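Notebook, January, 4:40 pm

Back on the sourdough crackers (yes, again!). Batch 2 used the Wastis rye, 483 g, with the starter Lindiwe Radebe passed on, and wow, it drinks water. I ended up adding 93 g more than the Nowakowski recipe wants and the dough still felt stiff, so I let it rest up to 2 hours before rolling.

Flavor is great, nutty and a bit sour.

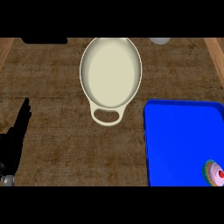
Next time I'd go easier on the salt and roll thinner at the corners. Lindiwe, save me some caraway please!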